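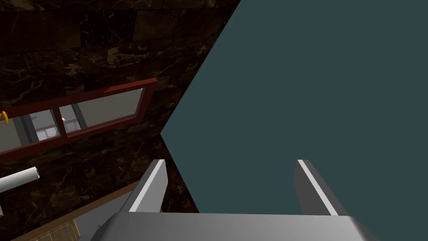
Unit 4: Deciding what to do first

These notes go with the February session. Read them before you start the worksheet, and bring your own task list for the second half.

1. Urgent and important

A task is urgent if there is a cost to leaving it until tomorrow. It is important if it moves the business towards something the owner has said they want. Most small firms are good at the first kind and put off the second. Hiring, pricing and staff training tend to sit at the bottom of the list for months.

2. Case: Gruber, Prustville

Gruber is a family printing firm. Mathias Schwaiger took over the running of it from his uncle and kept a log of his own working time for one quarter. The log had 418 entries. When he sorted them by type, the largest group was answering questions that a member of staff could have dealt with, usually a refund or a reprint under £700.

He made two changes. Staff could approve anything up to £700 without asking him, and anything up to £1,000 with a second signature. He also kept the hours before 10 am free for sales calls and quotes. The firm later opened a second counter in Brestow, and the same limits apply there.

Note that the limits were written down. An earlier spoken version had failed – people remembered different figures and went back to asking.

3. Matching people to work

Before you hand over a task, check three points:

Does the person have the skill, or can they learn it in the time available?
Do they want the work?
Do they have the authority to finish it?

The third is the one most often missed. A bookkeeper at Staltotness was asked to chase late payers but could not agree a payment plan, so every call came back to the director. One overdue account of £3,000 was passed between them for most of a year.

4. Reviewing the list

Set a fixed time, once a fortnight. Cross out what no longer matters before adding anything new. If a task has been carried forward three times, either give it a date and a name or drop it.

Worksheet

a) Keep a log of your working time for five days. Use short entries.
b) Mark each entry U, I, both or neither.
c) Choose two tasks to hand over. For each, write one sentence setting the limit of the other person's authority.
d) Compare your sentences with a partner's. Could a new starter follow them?

Keep the log, as we use it again in Unit 5 when we look at costing your own time.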